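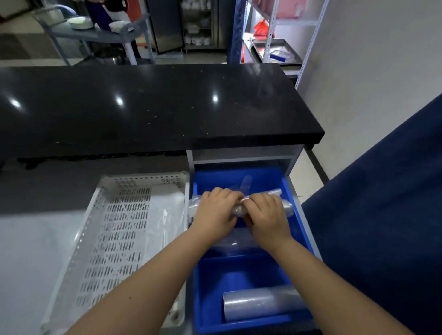 Bag twisted into a tube, rear section of the blue bin. The roll of film is in the front.

Search tickets Search

Ticket 411 — Supply bin under counter catches on the cabinet when pushed in
Site: Suststead kitchen
Opened by: Birthe Thorlacius
Category: Storage / Fittings
Priority: Low
Status: Closed

Reported problem
The blue bin under the black countertop stops before it is all the way in. It started in October after we switched to the larger Prema bags. If you push harder it goes, but then it won't come out again without reaching in and pressing the plastic down by hand. Twice a bag has torn. The bin is a Mado with the fixed divider.

Log entry 1
Asked whether the bin itself was bent or whether the cabinet had shifted. Birthe took everything out and ran the bin in and out empty. No catching. Cabinet measured at the front and back, same width. Bin is fine, cabinet is fine. The problem is in what's being put in it.

Log entry 2
Contents at the time of the report, from Birthe's list: clear bags, one roll of film, a green packet, a bunch of folded white bags, and two instruction leaflets for something we no longer own. Leaflets thrown out. The bags were stored flat, one on top of another, and the top ones spring up as soon as you let go. With the bin pushed in, the edge of the top bag folds back against the cabinet and jams.

First try: pressed the stack down and put the film roll on top as a weight. Worked for a day. The roll moves whenever the bin does, so no good.

Log entry 3
Second try: take out whatever doesn't need to be there. White packaging goes in the white basket, the one with the holes. Clear bags stay in the blue bin behind the divider. Film stays in front of the divider where you can grab it.

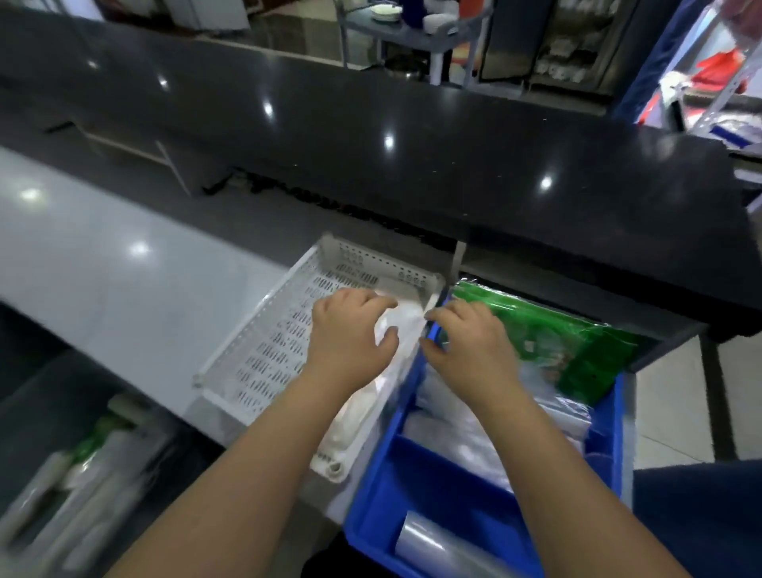 White basket next to the blue bin, clear bags behind the divider and the roll in front.

This helped with the height but not enough. The bags behind the divider still rise at one side. The clearance between the rim and the cabinet is 13 mm, and a loose pile of bags goes over that easily.

Log entry 4
Third try: roll each big bag. Lay it out on the counter, fold in half lengthwise, push the air out toward the open end, then roll and twist it firmly. It goes across the bin behind the divider. Make sure no corner is lying over the divider before you push the bin in, that's the part that catches. Bin goes in and out with one hand.

The smaller bags can be left flat if there are only a few. Full packs of 300 do not go in this bin — keep them on the shelf and bring down what you need.

Log entry 5
Gloves moved out to the clear wheeled bin under the white shelf. They go along the left side, at the far end. The packet is marked 100只 (100 pieces), so one packet lasts us a while and doesn't need to be at counter height. Hold the bin by both near corners if you lift it. Pulling by the latch pops it open.
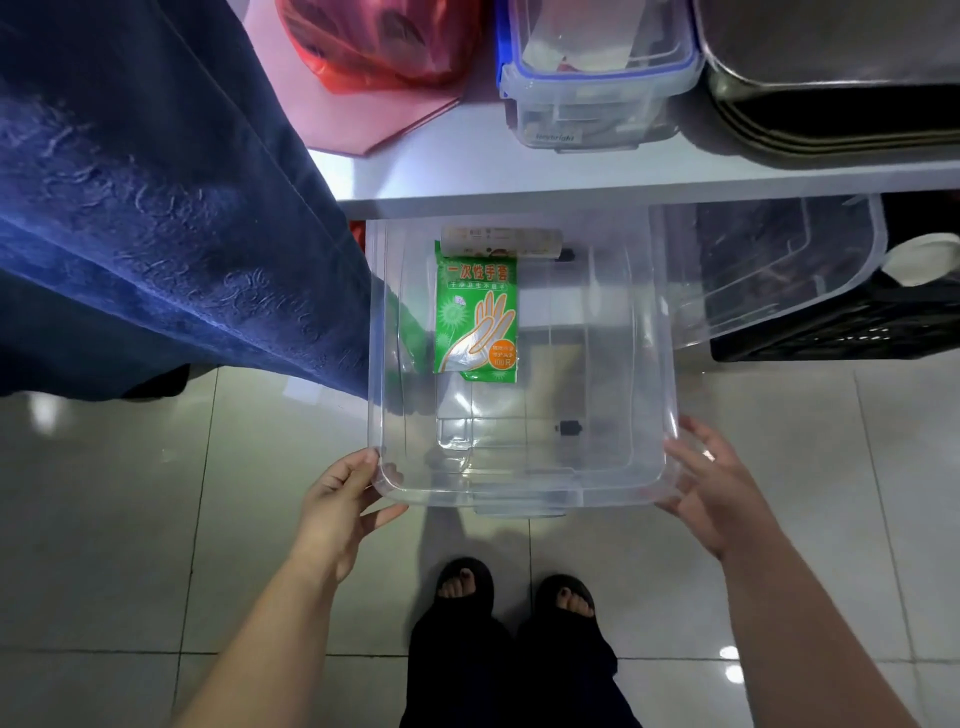 Clear bin, gloves at the far left.

Considered and dropped: a second divider from Aigner. It would take up room we need for the rolled bags.

Resolution
No parts ordered. Rolled bags behind the divider, film in front, white packaging in the basket, gloves in the clear bin. Ticket closed after two weeks without a jam. Reopen it if the bag size changes again.

Comments (4)

pernille_k
We have the same Mado bin and the same trouble. Do you put a rubber band on the rolls?

B. Thorlacius
No. If you twist it tight enough it mostly stays. A band would work too, we just kept losing them.

storeroom2
Can the film go in the back and the bags in front? I use film far more than bags.

B. Thorlacius
Then it's already where you want it, the front part is the one you reach first. I wouldn't swap them — the big bags don't fit in front.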